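Ticket 657: Success rate falls when the base pose of the arm is randomized
Project: Kassa / sofa tasks
Opened by: Trefor Griffiths
Status: open

I am evaluating the policy Nella on the sofa layout in simulation. The instruction is always "pick up the hammer". With the default camera I get 49 successes from 100 episodes. With the second camera, same checkpoint and same objects, I get only 17.

What I tried already:
1. Fixed the random seed for both runs. No change.
2. Restarted the simulator between the runs. No change.
3. Replaced the sofa texture with plain gray. It became a little better, but I did not save the numbers – sorry for this.

Renders from the layout are attached. 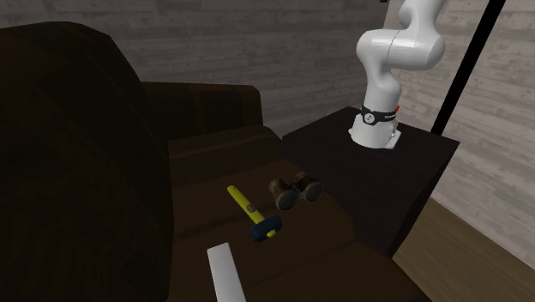
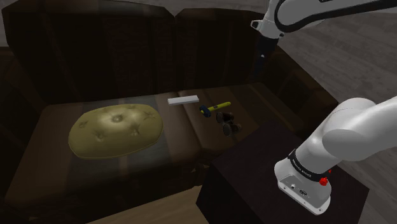
Hammer, binoculars and white bar on the seat, both renders.

My first idea was that the dark sofa hides the binoculars and the policy confuses the objects. But in the failed episodes the arm goes to the correct side and closes the fingers too early, so I think now it is a depth problem.

Alasdair Mackay
Please check the camera extrinsics before you touch the textures. We had the same early closing in February, and the cause was a config which still used the old camera height. Run the replay script with ground truth poses. If the grasp is good there, the policy input is wrong – the controller is fine. Also, the title says base pose, but you describe a camera change. Which one is it?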